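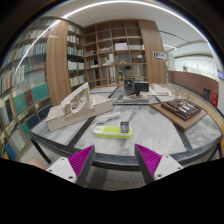
How many spare finger pads should a first order of hand-held grippers include?

Two full sets per gripper, ordered on the same purchase order as the grippers. Pads ordered later ship as a separate small-parts line, with its own freight minimum and its own lead time.

Thread on how we budgeted the hand-held gripper kit for the Clevell project. Costs are ours, from quotes that closed in October. Yours will differ.

Scope first. Clevell needs manipulation recordings from ordinary rooms, with ordinary clutter, made by a person holding the gripper. No arm on site. The arm stays at Himham and is on a different budget line.

That split matters for approval. The arm is capital equipment. The hand-held units came in at $811 each, which puts them under our capital threshold, so they go through as lab supplies. Check where your threshold sits before you ask for a quote. A vendor bundling units with a case and a service plan can push a line over it.

Ask for the bundle to be itemized. Chauhan did this without argument. Gerurine sent a single lump figure twice and we stopped asking.

What the $811 covered: finger mounts, one set of pads, the center rail, camera mount, fasteners. What it didn't: camera, storage, charging, case, shipping, calibration board. The second list cost us more planning time than the first.

Fasteners deserve a line. The mounting plates use small screws and they go missing in public rooms. We bought a box of 300 and a second driver for each case. Cheapest line in the whole budget.

Pads are a consumable. Budget them like gloves. Ribbed flexible pads take a set over time if they're stored clamped, so the case foam should be cut for open fingers. We paid for one case insert to be recut after getting this wrong.

Choose the pad color early and stay with it. A color change partway through a project means either mixed data or a full reorder. Bright pads are easy to segment from most backgrounds. Dark ones are not.

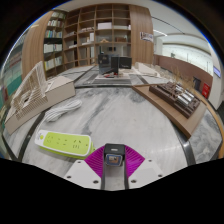 Ribbed magenta pads either side of the small center module. White cable and green power strip on the tabletop.

Cameras. We priced wide-angle only. A narrow lens saves money and loses the edges of the work surface, and you pay for that in repeat sessions. Get the lens and the camera body on one invoice if you can. Warranty claims on mixed invoices are slow.

Storage is where most first budgets are short. Work out gigabytes per recorded hour at the settings you will really use, double it for the backup copy, then add room for raw files you meant to delete. Buy cards in one batch from one supplier. Mixed cards drop frames at different rates and you'll spend a day finding out which.

Power. Plan outlets per room before you plan people per room. One power strip per table, one charger per gripper, one spare cable per charger. Label the cables. Put your own strips in the case and don't count on the room having them.

Batteries: we ordered 50 for the first phase. Air freight rules for lithium cells made the shipping quote larger than the tax. Ground shipping was fine and added days we had not scheduled.

Room costs. People forget these when the equipment is small. A library or study area may be free to use and still need insurance paperwork, a contact person on site, and a booking window. Put staff hours against all three.

Objects. Architectural models are good subjects for this kind of work: thin fins, repeated blocks, small trees, lots of fine edges. They are also slow to replace. If your plan has anyone gripping near one, agree in writing on who pays for breakage and put a number in contingency.

We carry two contingency lines. One for our equipment, one for other people's property. Merging them makes the total look neater, and then the first broken connector eats the money meant for the second line.
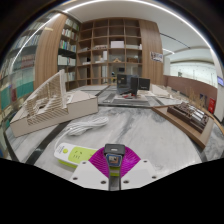

Two-finger unit at table height, cream slatted model to the left, dark brown block model to the right.

Table surfaces go in the site survey. Veined marble, inlay strips, gloss finishes. All of it affects tracking, and whether you need a mat or extra markers is a purchasing question. Mats are cheap. A second trip is not.

Lighting too. Long strip lights overhead and an open bright side to the room is a common combination. We considered portable lights, got a quote, and dropped it. Fixed exposure settings and a test clip per room cost nothing.

Lead times, in the order they hurt us: molded pads, cameras, cases, everything else. Pads were the longest by a wide margin. Order them first even if the unit count isn't final.

Unit count. We started from sessions per week and worked back. Operators tire before batteries do, so two operators sharing three grippers gave us better coverage than one each. The third unit sits charged and calibrated. It is a spare on paper and in use most afternoons.

Calibration time is a cost. Swapping pads means a fresh check. So does dropping the unit. We budget half an hour of operator time per swap, and it belongs in the labor line where finance can see it.

Quotes expire. Ours were valid for a month and internal approval took longer. Ask for an extension when you request the quote. Chauhan agreed by email the same day. Asking after expiry got us a new price.

Split the order if you're unsure about fit. Three units first, the rest on an option at the same price. You lose a bit of volume discount. You keep the ability to change the mount after people have held it for a week.

What I'd change next round: more pads, fewer cases, one card type from the start, and a separate line for shipping defective parts back. Return freight was charged to the general supplies account and took three emails to move.

I have the line-item template as a plain spreadsheet with prices removed. Reply if you want a copy.

Recent posts
Lithium cells by ground: what the shipping form asks for
Chauhan finger mounts, second batch, fit notes
Supplies or capital: how we code hand-held units
Card testing for long recordings
Clevell site survey checklist, revised
Moving the Himham arm to a new bench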